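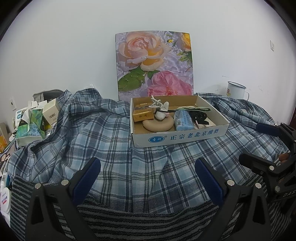

What counts as a container for sorting small household items?
Any rigid, open-topped holder with a flat base and a fixed footprint, including a reused food carton.

Unit 4: Small-item storage
Notes by Seren Lloyd

Terms
Footprint: the area a container takes up on a shelf or table.
Wall height: measured inside, from base to rim.
Fill line: the highest level at which every item can be taken out without lifting another by more than its own thickness.

Shallow trays
A shallow tray trades capacity for access. Packaging trays, such as the shallow cardboard one printed 正宗老北京酸奶 (authentic old Beijing yogurt), are light and cost nothing, but the board softens if it gets damp. Do not use them under a sink or on a windowsill. For loads over 900 g, use a tray with a doubled base.

Mixed contents
Cords and boxes stored together cause most retrieval delays. A loose white cord looped over a tray's rear edge will catch when the tray is pulled forward. Black cable that is already coiled can stay with other items, provided the coil is tied. Boxes go against a side wall – short edge down if the wall height allows. Wrapped packages go in last.

Order of work
Empty the tray onto a cloth. Group by shape first, then by use. Coil and tie cords. Return the rigid items, then the soft ones. Check the fill line.

The Clemov method reverses the grouping step and is covered in Unit 5. Students using the Dastholm worksheet should enter footprint in square centimeters; a 16 by 16 cm tray is recorded as 256.

Exercise
Sort one mixed tray at home in 30 minutes. Record the contents before and after, and bring the sheet to the Stutatholm session in January.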